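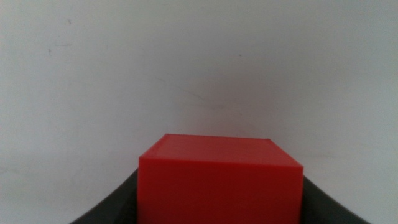
Red cube between two gripper fingers.

Trummont Toy Library and Play Sessions
Progress report to the Hornov Fund, second period
Prepared by Elli Vuorinen

1. Where we are

The toy library has now been open for 14 weeks of the grant year. We lend from the ground floor of the old Sjöberg building, on the same terms as set out in the application: no fee for the first two loans, then a small deposit that is returned when the item comes back. Family memberships are ahead of the target for this stage. Loans are slightly behind it, mainly in the under-two range, where we ran short of stock in February and had to keep a waiting list.

2. Stock

The catalog reached 1,000 items this period. Most of the new additions were donated, and the rest were bought with the equipment line of the grant. We spent more on wooden puzzles and sorting sets than planned and less on outdoor toys, which take up shelf space we do not have until the back store is finished.

Tiago Teixeira rewrote the checking sheet for returns. Every item is now counted, wiped down and tagged on the day it comes in. Before this, incomplete sets were going back on the shelf and we only heard about it from the next family. Sets with missing pieces go into a repair crate, and we order spares once a month. Eight sets were withdrawn for good -- five with split joints, three with loose magnets.

3. Play sessions

Sessions run twice a week, at 10 a.m. and again at 3 p.m. The morning group is full. The afternoon group has been slower to fill, and several parents told us that it clashes with school pickup. We would like to move it to 1:30 p.m. for the next period and have asked the building manager for the room.

We also tried one session in the Ovier neighborhood, in a borrowed church hall. Eighteen families came. Getting the toys there took two car trips and most of a morning, so we do not plan to repeat it without a van. A quote for van hire is attached to the budget sheet.

4. Staffing

The part-time assistant post was filled later than planned. The underspend on wages is shown in the budget sheet, and we ask that it be carried forward to cover extra hours over the summer. Both staff have completed first aid training.

5. Problems

The roof leak over the back store is not fixed. The landlord has had one contractor look at it and is waiting on a second price. Nothing was damaged, but we have moved the cardboard games to the office, which is now cramped.

The online booking page stopped sending reminder emails for part of the period. Late returns went up while it was down. It is working again, and we phoned the families affected.

6. Next period

Move the afternoon session, if the room is free.
Clear the waiting list for under-two items.
Label all shelves in large print.
Get a date from the landlord for the roof.
Send the member survey out with the June newsletter -- the draft questions are with Tiago for comment.

Receipts for the equipment line are in the shared folder. The bank statement will follow when the branch sends it.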